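2026-08-17

Slept four hours, on and off. The upstairs neighbor has taken up something with a rhythm to it, and I've ruled out dancing.

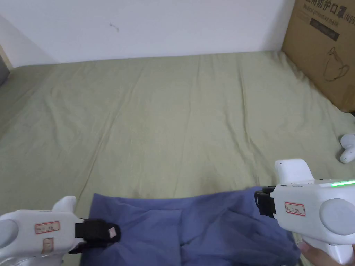 Anyway, the bread. I fed the starter at 5:30 since I was up, and it sat there like a wet sock until noon. Pak-hei Pan swears by his, which he has kept going since February and which doubles in three hours, or so he tells everyone at work, including people who only came over to use the printer. He gave me a jar of it in a Brellia tote bag with two pages of instructions. I've read tax forms with more warmth.

The recipe wants 455 grams of flour and a "lively" starter. Mine was not lively. I went ahead, on the theory that bread has been made by tired people for a very long time. Mixed it, folded it, waited 30 minutes, folded it again, answered two emails with dough on my thumb. The space bar is now slightly crunchy.

By four it had risen a little — sideways. I tipped it into the pot and hoped. The oven claims to go to 450 but has its own ideas, and the back left corner runs hotter than the rest, so one side came out the color of a saddle and the other the color of me. Ate three slices standing up with too much butter. Dense, sour, a bit like chewing a doormat at a nice hotel. I'd have paid for it if someone had called it rustic.

Mom called during slice two. She wants to know if I'm eating properly. I said I was eating bread. She said that wasn't what she asked.

Still need to call the dentist, return the Skatach jacket (sleeves for a gibbon), and tell Pak-hei how it went. I may say it doubled.

The thumping has started again. It's 10:40. Going to try earplugs and the dull book about canals.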